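How to join a new ball of yarn in crochet

Flor Guzmán, Mudside Crafts
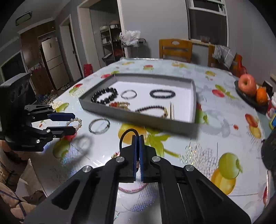

Before you start

Stop when you have a tail of 15 cm or so left on the old ball. Try to change at the end of a row, where the join is easier to hide.

Making the join

1. Work the last stitch of the row until two loops are left on the hook.
2. Drop the old yarn to the back. Lay the new yarn over the hook and pull it through both loops.
3. Pull both tails gently until the stitch matches its neighbours.
4. Turn and chain as your pattern says.

Weaving in

Thread each tail on to a blunt needle and run it under seven stitches, then back the other way under a few of them. Trim close – but not right up to the fabric.

Slippery yarns

Cotton and bamboo can work loose in the wash. I leave a longer tail with these and weave it in three directions.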